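Gravholm Household Tips Corpus

README, September revision

What this is

A text collection of household advice, gathered from reader letters printed in two defunct local papers, the Katberg and the Brollov weeklies. Each entry is one tip with the month it ran and the section it ran in. There are 88 entries in the checked part. The unchecked part is larger and I would not use it for anything.

Why I made it

People keep quoting old kitchen wisdom as if age made it correct. I wanted the claims in one place so they could be doubted properly. A tip that ran for five years in a row was usually copied from the year before, and I count that as one claim.

Fields

tip: the wording as printed, spelling errors kept
topic: one of 7 (storage, stains, baking, breakfast, dishes, paper and wrapping, pests)
support: a score from 0 to 5
note: my reasons for the score, often short
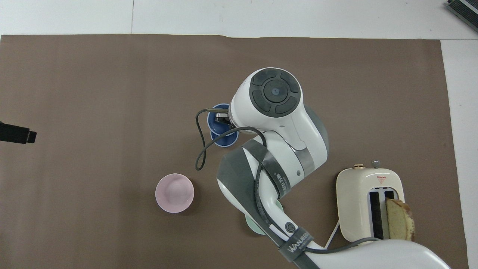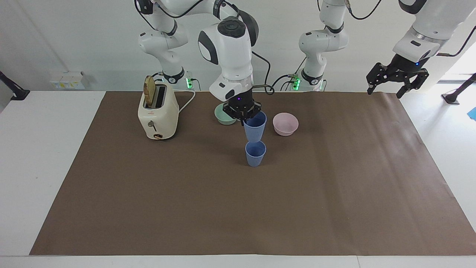
About the support score

Treat it with suspicion. A 5 means I found the same advice in a source that explains how it was tested. A 0 means I found only people repeating each other. The middle scores are judgment calls, and when I rescored a batch on a Monday morning without looking at my old numbers, more than 5 of them moved. I kept the second set. I can't prove it is better.

The Gidey list, which circulates as a "verified" version of much the same material, has no notes column. I have not been able to learn what verified means there. Several of its entries match mine down to the typing mistakes, so please don't count the two as independent.

Known problems

Stains are overrepresented. Readers wrote in about stains far more than about anything else.
Brand names were removed by hand, and I probably missed a few.
Some tips mix bleach with other cleaners. They are kept as a record and scored 0 — do not follow them.
The topic "breakfast" was a newspaper section before it was a topic, and half of what is in it belongs under baking.

Use

Free for study and teaching. If you publish a result, say which part you used and include the notes. I'd be wary of any claim about what "people used to do" based on this. It shows what editors chose to print.

Corrections are welcome if they come with a source.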